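**Können Maschinen den Haushalt bereits übernehmen? Eine Zwischenbilanz**

*August 2022*

Die Frage, ob Roboter in absehbarer Zeit alltägliche Handgriffe in Wohnung und Werkstatt ausführen werden, wird in der Öffentlichkeit meist anhand spektakulärer Vorführungen behandelt. Der Verfasser dieses Blogs befasst sich seit Februar mit dem weniger beachteten Teil der Angelegenheit, nämlich mit dem Einräumen, Verschließen und Abstellen kleiner Gegenstände. Den Anlass gab ein Besuch bei der Werkstatt Lernley, in der Bestellungen des Versandhändlers Anamby von Hand verpackt werden.

Dort fallen je Schicht mehr als 800 Packvorgänge an. Eine Anlage für einheitliche Kartons ist seit längerem in Betrieb und arbeitet zuverlässig. Sobald jedoch Schachteln unterschiedlicher Größe in Behälter mit Deckel und Verschluss gelegt werden sollen, übernimmt das Personal. Für einen Menschen handelt es sich um eine Tätigkeit von wenigen Sekunden, über die er keine Rechenschaft ablegen könnte.

Das Projekt Skidudum verfolgt den Ansatz, solche Tätigkeiten zunächst von Menschen mit handgeführten Greifern ausführen zu lassen und die Aufzeichnungen anschließend zum Training einer Steuerung zu verwenden. Der Vorteil liegt darin, dass die Hand von vornherein denselben Beschränkungen unterliegt wie später die Maschine: zwei Finger je Seite, kein Tastsinn in den Kuppen, kein Nachfassen mit dem Daumen. Wer einmal versucht hat, auf diese Weise eine flache Schachtel vom Tisch aufzunehmen, beurteilt die Leistungen gegenwärtiger Roboter milder.

Die Arbeit am Tisch, mit Greifern, Schachtel und Aufbewahrungsbox:
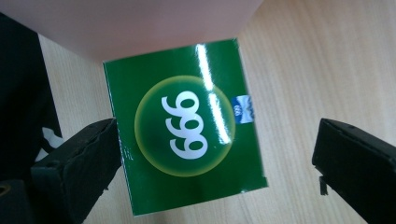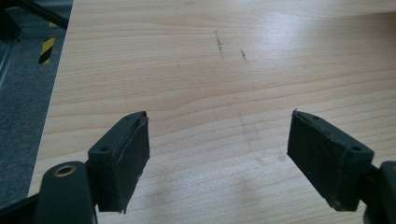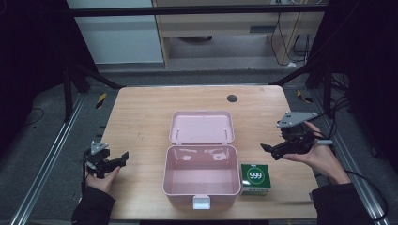 Nach den dem Verfasser vorliegenden Angaben gelangen der Steuerung im letzten Durchgang 84 Prozent der Versuche, eine Schachtel aufzunehmen und in einem Behälter abzulegen. Beim anschließenden Schließen des Deckels lag der Anteil bei 14 Prozent. Glänzende Oberflächen bereiten der Bilderkennung weiterhin Schwierigkeiten, und Verschlüsse verlangen eine Dosierung der Kraft, die sich aus Kamerabildern nur unvollständig ableiten lässt.

Für die Werkstatt folgt daraus, dass ein Einsatz an einzelnen Stationen erwogen werden kann, sofern eine Person die Behälter verschließt. Für den privaten Haushalt ist nach hiesiger Einschätzung Zurückhaltung geboten. In einer Küche steht selten etwas zweimal an derselben Stelle, und eine Fehlgriffquote, die in der Halle durch Nacharbeit aufgefangen wird, wäre im Geschirrschrank nicht hinnehmbar.

Der nächste Beitrag wird sich mit dem Falten von Handtüchern befassen. Hinweise auf laufende Versuche, auch aus kleineren Betrieben, werden über das Kontaktformular gern entgegengenommen.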